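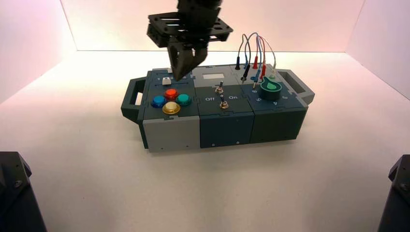 Bokard 3: armario modular para cuarto de contadores

Referencia de catálogo: 2287
Fabricante: Tirholm
Distribución y recambios: Vuston

Descripción

El Bokard 3 es un armario de superficie para alojar contadores de agua fría en edificios de viviendas. Se suministra en chapa galvanizada de 1,2 mm con recubrimiento de poliéster en color gris claro. La puerta abre a izquierda o a derecha según se monten las bisagras, que van atornilladas y no remachadas. El fondo viene pretaladrado para colector vertical Dimitrov de 3 salidas; para el colector de 5 salidas debe pedirse el suplemento lateral.

Características

Anchura exterior: 1000 mm
Altura exterior: 640 mm
Profundidad útil: 210 mm
Salidas: 3 (5 con suplemento)
Cierre: triangular de 8 mm, con opción de bombín
Ventilación: rejilla inferior y superior, troquelada
Peso sin colector: 17,4 kg

Instalación

El armario se fija a pared de fábrica con cuatro anclajes M8, no incluidos. En tabique de placa de yeso hay que reforzar con perfil horizontal a la altura de los dos taladros superiores. La distancia mínima entre la base y el suelo terminado es de 300 mm.

La entrada de tubería puede hacerse por la base o por el lateral derecho. Los pretroquelados se abren desde dentro hacia fuera, con martillo y punzón, antes de colgar el armario. Los bordes se protegen con el pasamuros de goma que va en la bolsa de accesorios. No se recomienda ampliar el taladro con corona: el recubrimiento salta y la chapa queda expuesta en un recinto donde suele haber condensación.

Aislamiento

El panel aislante interior se vende por separado. Es de espuma de célula cerrada, 20 mm, autoadhesivo, y cubre fondo, laterales y puerta. Con el panel colocado la profundidad útil baja a 170 mm, suficiente para los contadores de chorro único habituales y justa para los de chorro múltiple con emisor de pulsos. Conviene medir el conjunto completo, con el emisor puesto, antes de pedirlo.

Mantenimiento

Revisar el apriete de las bisagras una vez al año. Limpiar las rejillas en seco. El cierre triangular admite grasa de litio, nunca aceite fluido. Las juntas de la puerta se suministran en tiras precortadas y se sustituyen sin herramientas.

Plazos

Los pedidos recibidos hasta las 12:00 del viernes salen en la expedición de la semana siguiente. En agosto el almacén sirve recambios, pero no armarios completos.

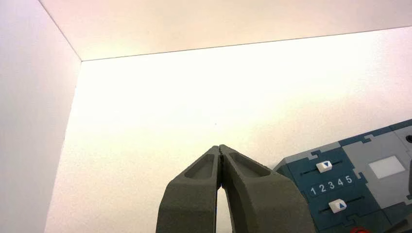
Gunhild Steinarsdóttir: He montado este modelo en un portal con el suplemento de 5 salidas y la última toma queda muy pegada al lateral. La llave de escuadra entra, pero la maneta no gira del todo. ¿Hay alguna pieza para separarla?

Respuesta de Krum Dervishi (Vuston): Existe un distanciador de 25 mm para el soporte del colector. Desplaza todas las tomas hacia la izquierda y deja recorrido completo a una maneta de mariposa. Con maneta de palanca larga sigue habiendo roce. Se pide como recambio, indicando la referencia del armario y el lado de apertura de la puerta.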